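Bien enregistrer une tâche de rangement à la pince : nos règles chez Gretari

Une bonne démonstration, ça se prépare ! On a repris ces règles de l'atelier de Jerkby, puis on les a usées sur le projet Sorkia jusqu'à ce qu'elles tiennent sur une page. La tâche type : une petite balle à déposer dans un bac souple.

Avant de commencer

Dégagez le plateau et posez le bac toujours du même côté. Passez un chiffon sec sur les doigts des pinces, puis ouvrez et fermez chacune 3 fois à fond. Vérifiez que les câbles partent vers l'extérieur de la table - un câble qui traverse la zone de travail, et la prise est à refaire.

Pendant la prise

Annoncez le départ, comptez une seconde d'immobilité, puis allez-y franchement. Un geste naturel, un peu lent, vaut mille fois mieux qu'un geste décomposé. La main qui ne travaille pas garde sa pince ouverte, près du bord avant. Visez 10 secondes par dépôt, 14 au maximum. 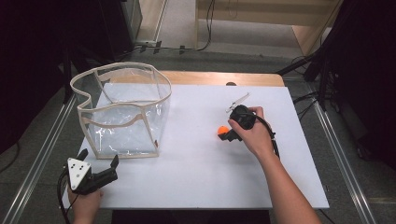
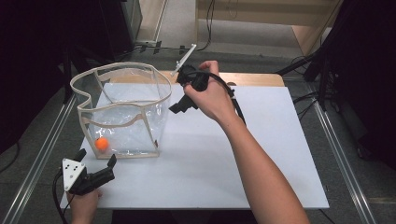 Doigts ouverts, rien entre les deux :
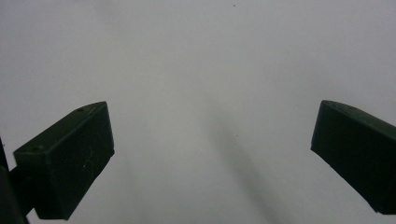

Benavides : Chez nous, on change aussi la place de la balle à chaque essai, sinon le modèle apprend la table par cœur. Et on garde les ratés dans un dossier séparé, ils servent énormément pour les tests.

Très bonne pratique, adoptée depuis janvier ! Changez donc le point de départ de la balle, mais gardez le bac fixe pendant toute la série.

Après la prise

Relisez la vidéo tout de suite, à vitesse normale. Si la balle a été poussée au lieu d'être saisie, classez l'essai en « raté » sans discuter. Une série complète compte presque 60 essais : prévoyez une vraie pause au milieu, les poignets fatiguent bien avant la tête. Notez enfin dans le journal l'opérateur, l'heure de début et tout réglage modifié en route, même minuscule.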